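Equipment > Arms and grippers > Two-finger grippers > Osteck G70
By Rafia Niazi, 4 Aug 2025

Osteck G70 two-finger gripper, with slip fault notice

Price: 1,499 excluding VAT. Supplied by Rizvi, Desstead. Flange kit and cable set are priced separately.

The G70 is an electric two-finger gripper for bench-mounted arms. Grip force is set in software between 7 N and 70 N. The fingers can be changed without taking the body off the wrist. The status line reports open, closed, moving and object held.

Fault notice: held signal on domed parts

Units on firmware before 2.4 can report "object held" when nothing has been gripped. The fault was logged at the Diswood workshop during pick trials on round-topped parts. The fingers close on the slope of the dome and slide upwards, and the motor current rises for long enough to pass the held threshold. The controller then starts the lift with the part still on the bench, or with the part caught by one finger.

In the worst case logged, a part was lifted by its edge and dropped during the transfer move at 800 mm/s. It left the bench. There was no injury, as the guard was closed, but the same program had been run with the guard open at teach speed earlier in the shift.

Affected units: all G70 bodies with a plain grey serial label. Units with a blue label left the works with firmware 2.4 and need no action.

What to do

Stop using the held signal as the only condition for a lift. Add a finger position check after closing. If the fingers have reached the fully closed position, treat the pick as failed and return the arm to its approach point. Update to firmware 2.4, then repeat the grip calibration — the old values are not carried over.

Keep the guard closed when testing the new settings. Do not raise the grip force to cure the slip. On a sloping surface this pushes the part away faster.

Approach position for domed parts

Set the approach point above the part with the wrist turned down. Check finger clearance on both sides before the closing move is enabled. 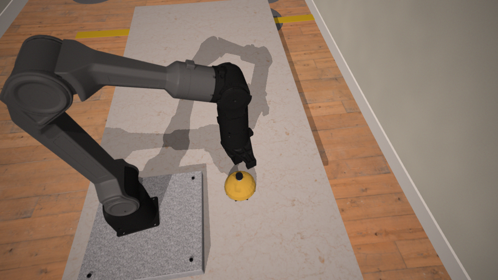

Jihad Karaki reports that the position check alone did not catch every failure on his cell. With narrow parts the closed reading and the held reading were too near each other to separate, and he had to fit wider finger pads before the check could be relied on. Pads are now listed as an option under part code G70-P.

Returns and firmware requests go to Dalal Zein at the Desstead counter. Quote the serial number and the firmware version shown at start-up.

Last updated: August, revision 7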